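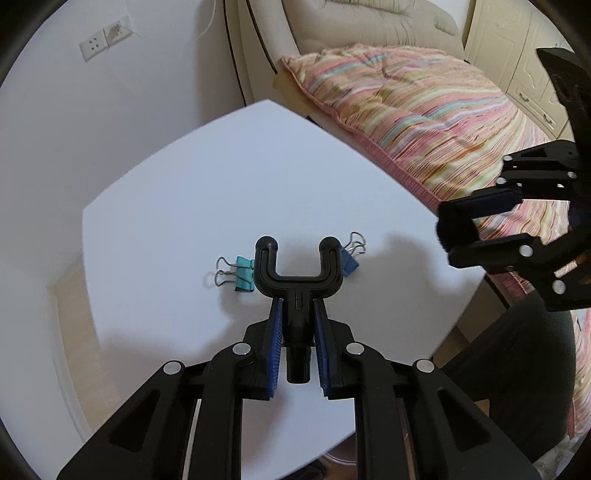 Gercombe, two nights, where to stay?

tondarbound
Hi all, first post after a long time of reading. My sister and I are doing a week by train and bus in November and we've got two nights in Gercombe in the middle of it. I've narrowed it down to the Juto guesthouse up by the old station and the Chuang, which is the bigger hotel down on the harbor. Juto is $79 a night for a twin with breakfast. The Chuang is more, but they keep sending me a code that brings it almost level. We don't drive, we like walking, and my sister is a light sleeper (very light, she hears the fridge). Any thoughts? Also is the hill as bad as the reviews make out?

pc_cheung
Juto, easy. I've stayed there a few times and the breakfast alone is worth it, they do these hot flat breads with egg and you can keep asking for more. Ask for a room at the back. The front ones face the road and the first bus goes by before six. The hill is a hill! You'll be fine unless you've got giant suitcases.

hsiao_l
I'm going to disagree with pc_cheung, nicely. I did Juto in the off season and the heat went off at ten at night. There was an extra blanket in the closet and that was it. I ended up sleeping in my coat. The Chuang is kind of bland but the rooms are warm, there's an elevator, and you're right next to the ferry if you want to go over to Tondar for the day. With that code I wouldn't even think about it.

pc_cheung
When was this though? They put new heaters in the upstairs rooms. I was there last winter and had to open a window.

hsiao_l
Couple of winters back, so ok, maybe it's better. I'd still email and ask.

wan_on_wheels
Chih-ming Wan here, I live one town over and put visitors in both places all the time. A few things.

The harbor is noisy in its own way. The ice truck comes early for the fish place and there's a lot of clanging. Harbor view at the Chuang looks great on the website, but if your sister hears the fridge she's going to hear that. Ask for the courtyard side and take a high floor.

The hill is 15 minutes up if you follow the road, less if you take the steps behind the post office. The steps get slick with leaves that time of year and the lights are bad. I'd take the road after dark.

The little bus goes up from the harbor until early evening, then it's a cab or your feet.

tondarbound
This is so helpful, thank you! We are two medium suitcases and one backpack that's mostly snacks. Is there anywhere to eat up near Juto in the evening, or do we have to come down and climb back up again?

pc_cheung
There's a noodle shop across from the old station and it's really good, but they close when they run out. Go by seven. Otherwise the Juto people will do a simple supper if you tell them in the morning. Lai-ching had it when we went together and she liked it, she's just forgotten because she was cold, lol.

hsiao_l
I have not forgotten. The soup was excellent. The bathroom was an icebox.

chunggg
Watch out for the Chuang code. My brother Chih-ming booked with it and it was the no-refund rate, and then the taxes went on at checkout so it wasn't anywhere near what the email said. He ended up paying more than I did and I just called them. Call the desk, ask for the price with everything in it, and ask if you can cancel. They were nice on the phone.
Chia-hao

tondarbound
Ooh. I just went through to the last page without paying and you're right, it jumps. No cancellation either. That's annoying, the email makes it sound like a gift.

stairs_hater
Not to stir things up, but has anyone considered skipping Gercombe as a base and staying in Tondar? The inns over there are cheaper in the off season and you get the morning light on the water. You can do Gercombe as a day trip. There's not two full days of stuff in Gercombe, sorry.

wan_on_wheels
Hard no for November. The ferry drops to a couple of sailings and if the wind's up they don't go at all. I've had guests stuck over there with a train to catch. Lovely in summer, I'll give you that. And there's plenty in Gercombe if you like walking, the headland path is most of a day by itself.

stairs_hater
We had dead calm water the whole time we were there, so I guess it depends on luck. I'd still take being stuck in Tondar over being stuck on that hill.

pc_cheung
If you do the headland path, start from the station end. It's mostly downhill that way and you finish at the harbor, where there's cake. The place with the green door, not the one with the big sign. Bring a wind jacket even if it looks sunny.

hsiao_l
Agree on the cake! See, we can agree.

tondarbound
Update: I emailed Juto last night and had a reply by breakfast. The heat stays on all night now in the upstairs rooms, and there's a back room with two singles free for our dates. Breakfast included, supper if we ask, and I can cancel up to a week before with no charge. They also said someone can pick up the bags from the harbor bus stop if we let them know what time we're coming in. So I've booked it. My sister wants it on record that she voted for the elevator.

hsiao_l
Tell her I'm on her side. Pack thick socks just in case, and report back on the bathroom please.

wan_on_wheels
Good choice. If you're coming in on the late train, have them book your cab. There's usually only one waiting and everybody runs for it.

chunggg
Did they say anything about paying by card? They only took cash when I was there, and the nearest machine is down at the harbor.

tondarbound
Card is fine now, I asked! There's a small fee on it, so I'll probably bring cash anyway. Thanks everybody, I'll post a trip report when we're home.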